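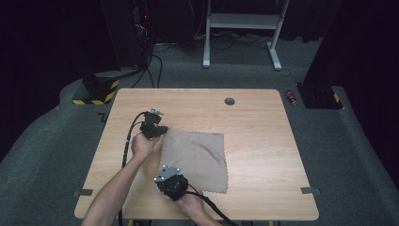 Saturn Viewing Season Opens at the Bravine Observatory

Astronomy Section Newsletter, September 2023

The Bravine Observatory has begun its autumn program of public viewing, and members are invited to reserve places for the evening sessions. Saturn is well placed for observation during the coming weeks. It reached opposition at the end of August and is now above the southeastern horizon soon after dark, where it may be found with the unaided eye as a steady, yellowish point of light among the faint stars of Aquarius.

The rings are tilted only slightly toward Earth this year and will appear narrower than many members remember. The tilt will continue to decrease until 2025, when the rings will be seen edge-on and will be very difficult to detect in small instruments. Members who wish to compare the view from year to year are encouraged to make a sketch and submit it to the section archive.

Titan, the largest of Saturn's moons, is within reach of most small telescopes. Rhea and Tethys are fainter and will require a larger aperture and a dark site.

Each session is limited to 70 visitors, who will be received in groups of five or six at the Setiawan refractor. The Mostodik reflector, which was out of service from May while its mirror was recoated, is again available to members who have completed the instrument course. Applications for the next course should be made to the Pillton office.

Members bringing their own telescopes are asked to arrive before sunset and to allow the optics time to reach the outdoor temperature. Eyepieces and mirrors should not be wiped in the field. Loose dust is best removed with a hand blower, and a lens that needs further attention may be brought to the section's equipment evening.

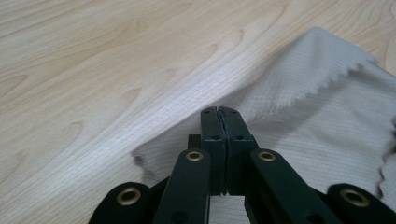

A ribbed cloth on a wooden surface.

Sessions will be canceled in the event of cloud or high wind. Notice will be posted on the members' page by late afternoon, and reservations will be carried over to the next available date.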